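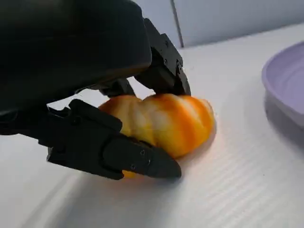
*Orange and pale yellow stripes, sample table, Onyshchenko open day.*

Notes from the squishy place, typed up fast before I forget it all. Spelling not checked.

So. Onyshchenko, the soft toy foam people, out past Stivbridge on the old cannery road. They open the doors once in April and once in the fall. I've meant to go for ages. 90 minutes in the car from Urville, last stretch behind a gravel truck, missed the turn because the sign is on the wrong side of the road if you come from the south. Park by the loading dock, not in front. The front lot is for the dentist next door and they do come out and tell you.

Doors at 10. Got there 10:20, the first tour had left, so I hung around the shop end and looked at bins. Coffee from a big steel urn, free, weak. Doughnuts gone already.

**The tour**

Juniper Mbeki took our group. She does color, meaning she decides what orange is. Talks fast, walks faster, stops dead when somebody asks about pigment. Half the group kept bumping into her.

Starts in the mold room. Low ceiling, warm, smells like a new shower curtain. Shelves of old molds up to the lights, most retired. Strawberries, a toast slice, a very ugly owl. The food and harvest shapes are what keeps the place going, she said, and the animals come and go. Owl sold terribly. They still have the mold, she wouldn't say why.

Then the pour. Foam goes in as a liquid and puffs up, lid clamps down, wait. We got to see them open one batch. Kind of a sticky tearing noise when the lid comes up and then there's a tray of blank cream shapes with a skirt of extra foam all round. Trimming is by hand, small curved scissors, people sitting down with radio on. I could have stayed there an hour. One woman trimmed a whole bun while telling us where to get lunch and did not look down once.

2000 pieces on a good day. On a humid day fewer, the skin goes tacky and they hold everything back overnight. I asked if there was a fix for that and Juniper just said "fans."

Color room is after that and it's the best bit. Everything starts cream or near it and the color goes on top in layers. For the harvest stuff they want it uneven. Stripe that's too straight looks like a candy wrapper, too blurry looks like it got left in a window. She had a row of rejects on a string, like a garland, all slightly wrong oranges. I liked the wrong ones. Asked if I could buy one, no.

**Sample table**

Feterance is the harvest line, new colors due in the fall, and the samples were what I came for. [My sister wants pumpkins for the shop window and I'm supposed to report back.] They let you handle anything that's out on a table. Slow rise, all of them. You squeeze, let go, and it comes back in its own time. The squash-y ones are longer and a bit firmer, good ribs on them, you can feel each one with a thumb. The rounder ones are softer and a kid would have a hole in one by Thanksgiving. Juniper says the coating is thicker this year. Maybe. Felt the same to me as the one on my dashboard, but that one's been through two summers.

Smell: they were big on telling us these are unscented. Good. The old strawberry ones gave me a headache through the packaging.

Price at the shop end is 6 dollars for a round one, bit more for long. Case price is better, got the sheet, will scan it.
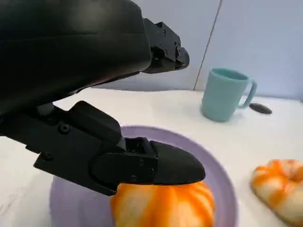
Window display is the real question and I spent way too long on it. Orange on a white table is fine, orange on brown paper is dead, everybody does brown paper and hay. The lavender plate, though. I wasn't expecting to like that and I want to steal it. Light purple under bright orange with those creamy streaks, and suddenly the stripes are doing something, you see the curve of each ridge. The other one was lying off to the right of the plate with just white under it, orange swirls on pale cream, nice enough, but my eye kept going back to the plate. So, plates. Plain ones, low rim, nothing printed. Thrift store job. Would try a pale green too but I bet the purple wins.

Also there's a thing about whether these are pumpkins or buns. A man in our group was sure they were pastry and got quite firm about it. With that swirl I see his point. For the window I don't think it matters, put a leaf next to it and it's a pumpkin, put a napkin next to it and it's breakfast.

**Packing end**

Quick one, they were hurrying us by then because the next group was stacking up behind. Each piece goes in a clear bag, not sealed tight or it comes out dented. They learned that with a shipment that sat in a hot truck. Boxes are sized so nothing gets squashed on the long side. Seven shapes in a mixed harvest case, you can't choose which, I asked twice. If you want all of one shape it's a different form and a longer wait.

Labels printed on site. The label machine was jammed while we stood there and got un-jammed with a butter knife. It had its own hook on the wall, the knife.

**Practical stuff if you go**

- Tour runs a bit under an hour, wear shoes you don't love, there's dust from the trimming
- No strollers in the pour area. Kids ok otherwise, ours had a few and they were better behaved than the bun man
- Seconds bin is by the exit, not in the shop. Easy to miss. Cash only
- Bathroom is upstairs, take the stairs past the color room
- Lunch: the trimming lady said the taco window behind the feed store and she was right. Get there before 1
- They don't take phone orders, email only, and it takes them a week to anser

Bought: a long one, two round ones, and a toast slice from the seconds bin with a bite-shaped dent in it. The toast is mine.

Didn't get to the archive shelf, that's by appointment. Juniper wrote an email address on the back of my price sheet and I've already put a coffee cup on it so the middle part is a guess. Will try both spellings.

Fall date not posted yet. They said check the door, meaning the real door, there's a paper taped up. I'll call the dentist.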